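Skusier method

The Skusier method (also Skusier pairing, or just "Skusier") is a way of collecting training data for two-arm robot manipulation. A person does the task by hand with a pair of hand-held grippers, and the recordings are later used to train a policy for a robot with matching fingers. No robot is needed while recording. Article last revised 12 May 2019.

Background

Grew out of the Purkon tabletop project. Purkon had used teleoperation before -- slow, tiring, and a lot of discarded runs. The first hand-held pair was tried in August and kept from then on. Early write-ups call it "Purkon hand mode", a name that is still found in some older file headers.

Container tasks make up most of the set. Long shallow boxes are prefered, as the walls limit how the fingers can approach and the two hands have to stay out of each others way. Soft-walled boxes are harder than stiff ones, a fabric wall gives when a finger leans on it.
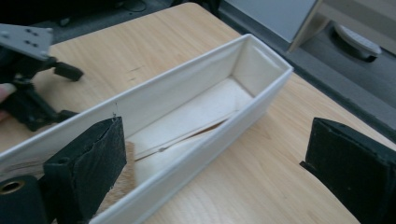
Wrist views

Each gripper carries its own camera, so one episode gives two close views with the fingers always in the picture. The policy learns from finger position relative to the object, not from any fixed point in the room. Good for moving between tables. Bad when there is nothing much to look at: plain wood, repeating grain, shiny finish. Tracking built on visual features tends to drift there, and glare makes it worse. Korletey, the alignment tool written for the method, flags these stretches and lets the user cut or keep them.

Whether to cut is disputed. Approach motions often pass over bare table and dropping them all leaves the policy with no idea how to get to the object.
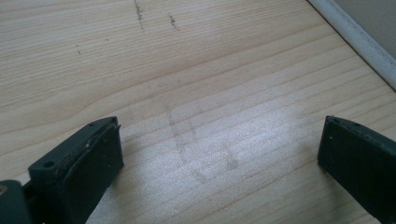
Wrist view over bare wood, glare between the fingers.

Head view

A third camera at head height was added in the second version. It sees both grippers and the container together, which the wrist views often can't. Used for three things mostly -- lining up the two wrist streams in time, checking which hand did what, and labelling contact. It is not fed to the policy in the standard setup, though a varient called Hasora does use it.

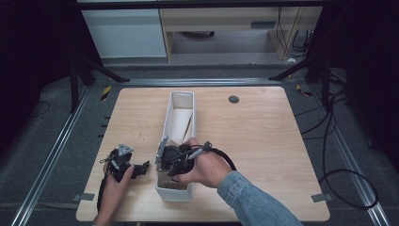
Head view, right gripper lowered into the white tray, left gripper held upright.

Results

The first full set had 1082 episodes, the second 3712. Policies trained on the second set did better at placing along a wall and at holding one side still while the other arm worked. Little change on picking thin items off the floor of a box. Around 37 percent of failed trials were put down to the fingers touching the rim on the way in.

Fine tuning with 50 extra episodes on a new container recovered most of the loss from switching boxes. Not tested on round containers.

Limitations

Human wrists turn in ways the arms can't follow, so part of every set gets thrown out at the replay check. Cables get in the way. Force isn't recorded, only finger opening and pose, so pressing on a soft wall and just touching it can look the same in the data.

See also

Hasora variant
Korletey (software)
Purkon tabletop project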